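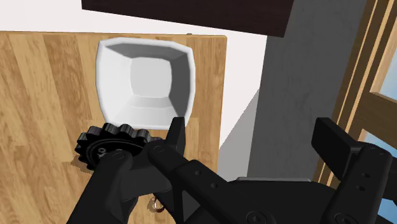 **Rowing machine in a shared residents' gym: pull length has become uneven after eleven months**

Posted by Laurențiu Cârstea

Our building has a small exercise room for residents, and I am responsible for the equipment in it. Last February we purchased a Sirnitz magnetic rower, the folding model with the aluminum rail. It has been in regular use and, until recently, has given no cause for complaint.

Several residents have now reported the same fault. The first third of the stroke feels normal. Past that point the strap goes slack for a moment and then catches again with a slight jerk. I have tried the machine myself and can confirm this. It is more noticeable at resistance level 4 and above, and it is worse for taller users. The monitor has also begun to show fewer strokes than are being rowed. In one session I rowed 100 strokes, counted with care, and the display showed 61.

I have taken the following steps so far:

- replaced the batteries in the monitor
- wiped the rail and the seat rollers with a dry cloth
- checked that the rear foot is level
- tightened the bolts on the footplates

None of these made any difference. The manual advises users to "contact the dealer," but the dealer, Stanciu, has closed its local store and now answers by mail only. I would be grateful for advice on two points. First, is this fault likely to be in the strap, the return cord or the flywheel? Second, may the machine remain in use while we wait for a reply, or should it be withdrawn?

---

**Traian Crăciun**

The symptoms you describe are consistent with a worn return cord. This is the elastic cord that draws the handle back toward the front of the machine after each stroke. It runs inside the housing around a set of small pulleys. When it loses tension, the strap does not wind back fully onto its spool, and the next pull begins with a short length of loose strap. The user feels this as a gap followed by a catch.

The following test requires no tools. Set the resistance to its lowest level. Pull the handle out to full length, then let it return slowly while keeping a light hold on it. If the pull weakens before the handle reaches its rest, the cord should be replaced. If the pull is firm all the way but the gap remains, the one-way bearing on the flywheel shaft is the more likely source, and that repair is better left to a service technician.

With regard to the stroke count, I would treat this as a separate matter until the cord has been dealt with. The monitor on this type of rower receives its signal from a small magnet and a sensor. If the sensor has moved away from the magnet, even slightly, strokes will be missed. Please check that the sensor wire is seated firmly where it enters the housing. On our own machine the plug had worked itself half out, and pushing it back was sufficient.

As to your second point, I would advise withdrawing the machine from use. A cord that has begun to lose tension may fail without further warning, and a user at the end of a hard pull could fall backward from the seat. A notice on the handle is not always respected – it is better to fold the rower and move it out of the room.

When you write to the dealer, include the serial number from the plate under the front foot, the month of purchase and the result of the test above. You should also ask whether your warranty covers shared use. Many home machines are sold for one household only, and a claim may be refused on that ground. If so, the cord can be bought separately. Ours was supplied by Ramine and cost 231 lei with delivery.

---

**Motudeck**

We had a similar problem and it was the strap. It had a twist in it near the spool. Pull it all the way out and look along it before ordering any parts.

Silicone spray on the rail also helps, although possibly not with this.

---

**Laurențiu Cârstea**

Thank you both for your replies. I carried out the handle test this evening. The pull weakens clearly over the last part of the return, so the cord appears to be at fault. The strap lies flat for its full length and has no twist in it. The sensor plug was seated correctly, and the count is therefore still unexplained.

The rower has been folded and placed in the locked storage room. I have written to Stanciu with the serial number and will post their position on the warranty when I receive it.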